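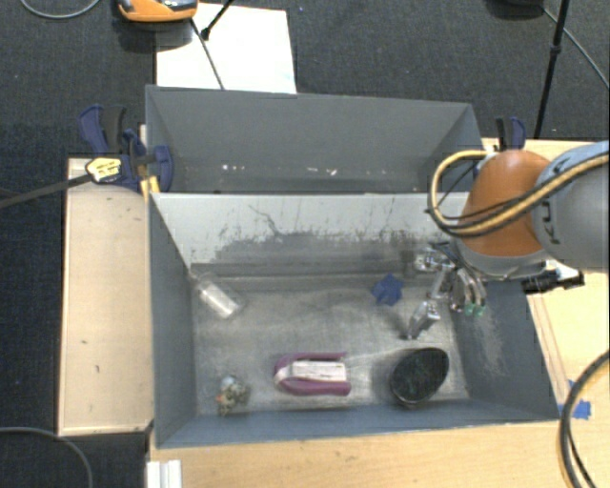

Photo: Nahom Jemal, Gulville bench

Forums > Manipulation > Teaching and Demonstration > Teleop vs. hand guiding for bin picking

njemal
Posted February 8, 2022
We are collecting pick demonstrations on the Gulville cell, mixed small objects in a grey bin. So far I have 639 episodes by remote control and 384 by hand guiding. Same gripper, same bins. The policy trained on the teleop set stalls over anything near a wall. The one trained on the hand-guided set goes in, but its grasp poses are all over the place. Before I record more I would like to hear which way people would go. Clear plastic on its side is the worst case for both.

wolde_k
Hand guiding puts your forces into the data. If the arm is compliant while you push it, the joint torques you log are yours, and the policy can't reproduce them. Replay ten of the hand-guided episodes open loop and check the tip error at grasp. I would drop that set.

parnville2
Disagree with dropping it. Log positions only and ignore torque. We did this on a similar cell and the hand-guided set was the better half for objects close to the wall, as the operator can feel contact and slide along it. With a remote you stop short every time. That is your stall.

wolde_k
Then you are training on motion without the contact that produced it. Fine for a cup in the open. For an oval dark bowl tilted near the front wall, the finger has to get under the rim, and position alone will not tell the controller how hard to press.

njemal
Replayed ten as suggested. Worst tip error was 40 mm, on an episode where I was leaning on the wrist. The others were small. So part of the scatter is me.

tace
How is the bin held? If it shifts while you lean on the arm, your object poses are off too.

njemal
Bar clamps, blue and black. I can see one at the left where the two bins meet, and the upper part of another by the far bin. Tape on the table near the lower right corner. I have not measured movement under load.

tace
Measure it. Ours crept – slowly enough that we missed it until September – and everything recorded in between had a bad bin offset.

parnville2
Also check your teleop rate and scaling. With the Vanine controller we ran full scale down to the rim, then quarter scale inside the bin. The stalls near the wall mostly went away with no change to the model. Our final set was 3,216 episodes, nearly all remote, with hand guiding kept for wall picks.

wolde_k
Quarter scale I agree with. I still would not mix the two sources without a flag on each episode.

njemal
The source is already in the episode header, so the flag is easy. Plan is to measure the bin under load, redo the wall picks at quarter scale, and keep the hand-guided ones as positions only. I will post the tip errors for both sets when they are done.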